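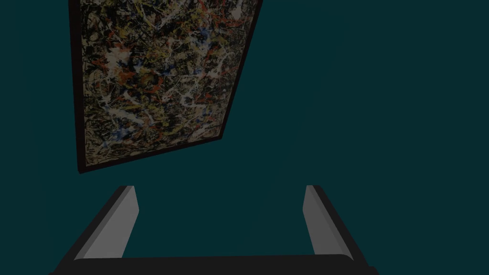 How Does a Lawn Drink?

Grass gets thirsty. So do you. But grass can't walk to the sink, so it has to wait for rain or for a person with a hose.

Under every lawn there are roots. Thin ones, like white threads. They soak up water from the tiny gaps between bits of dirt. The water climbs up inside the grass, all the way to the tips. Some of it floats off into the air after that – too small to see.

A thirsty lawn gives you clues. It turns kind of gray-green. It stays flat when you step on it, so you can look back and see your own footprints. Try it!
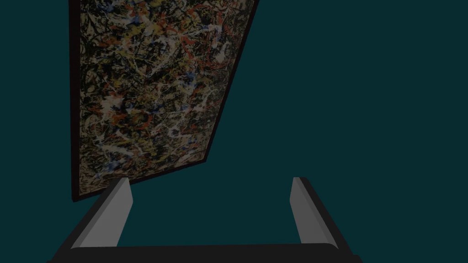

Why do people water the lawn in the morning?
The air is cooler then, so more water sinks down to the roots before the sun can dry it up.

Little sips or big drinks?

Big drinks, not too often. If you sprinkle a tiny bit every day, the roots stay up near the top where the water is. Then a hot week comes and the top dries out fast. Uh oh. A long, slow drink goes deep, and the roots grow down after it.

At the Orncombe garden there is a test lawn with 127 small squares of grass. Half get little sips. Half get big drinks. (Okay, one square is left over. It gets rain only.) Last March the longest root in the big drink squares was over 10 inches. Thats longer than this page is wide!

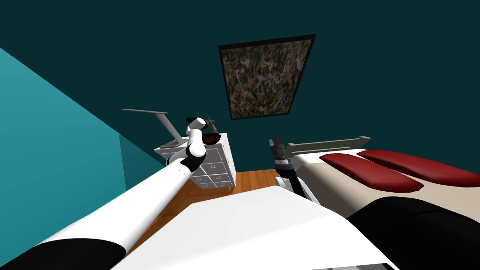 Try it yourself: the tuna can test

You need an empty can, a ruler and a sprinkler. Ask a grown-up to wash the can and check for sharp edges.

1. Put the can on the grass, near the sprinkler.
2. Turn the water on. Look at a clock.
3. When there is half an inch of water in the can, stop. How long did it take?
4. Move the can to a new spot and do it agian.

Were the times the same? Probably not. Most sprinklers throw more water in some places – that's one way a lawn ends up with brown patches.

Words to know

Root: the part of a plant that grows down and drinks.
Soil: dirt, plus air, water and lots of tiny living things.
Blade: one leaf of grass.

Next time: what worms do all day.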